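Pirska: local news reports on road and air accidents

Version 2, released 5th November

Summary

Pirska is a collection of 600 short news reports on fatal and serious accidents, taken from regional papers and radio station websites. It was put together for work on event extraction and on how reports change between the first story and the inquest. Each report is a plain text file with a matching line in the index.

Contents

reports/ one file per report, UTF-8
index.tsv identifier, outlet code, type of accident, stage
notes/ coding guide and list of corrections

Stage takes one of four values: first, update, tribute, inquest. A report that carries a family statement but no new facts is coded as tribute. Where a report covers both a statement and a court or inquest date, the later stage is used.

Coding

All reports were coded by Yurani Salazar and Gilberto Grajales, working separately. They disagreed on 72 reports. Wilson Rivadeneyra settled these and his decision is the one in the index. The original codes are kept in notes/.

Names of the dead, the injured and their relatives have been replaced with tags such as PERSON_A. Tags are consistent within a report but not between reports. Place names are kept down to town level. Ages are kept.

Known problems

In 7 files the closing paragraph is missing. They are listed in notes/short.txt.

Agency copy appears under more than one outlet code. Use the Nerkitz script to remove near-duplicates before training.

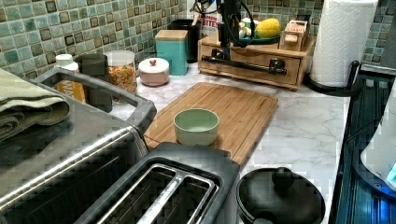 Air accidents are few compared with road accidents, and results for that type should be given separately. The index does not record whether an aircraft was civil or military.

Use

Research use only. Do not try to restore names or match reports to families. Requests to have a report taken out go to Wálter Yupanqui and are dealt with in the next release.

Changes since version 1

Stage added to the index. Outlet codes made the same length. Reports from May re-coded after a change to the guide.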